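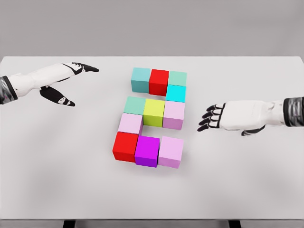

Figure 7.1 Coloured cubes in two groups on a white tabletop (computer rendering).

Chapter 7
Storage Faults and the Recovery of Files

In the previous chapter we have repaired the power supply and the cooling of a desktop computer. Now we turn to the part which the customer values most, that is, the files.

A hard drive stores data in blocks. When one block cannot be read, the drive tries again many times, and the computer becomes slow or stops responding. Many owners restart the machine at this moment. For a failing drive, each restart can make the damage larger.

Consider the case of Sofia Nogueira, a bookkeeper in Hindham. Her office computer held 3,000 client documents when it began to freeze. The technician, Noreen Nic Giolla, did not run a repair program. She removed the drive, connected it through a write blocker and made a complete copy with the program Usura. The copy took 28 hours. It reported 559 unreadable blocks, and after the work on the copy was finished, 714 documents were still damaged. Most of these were found later on an old backup disc.

We will return to this case in section 7.4, where the log file is printed in full.

After studying this chapter, you should be able to:
recognize the early signs of drive failure
make a copy of a drive before any repair
explain to the customer, in plain words, which files are lost

Key terms: block, image copy, write blocker, file table

7.1 What the Customer Tells You

Write down the customer's own words before you open the case.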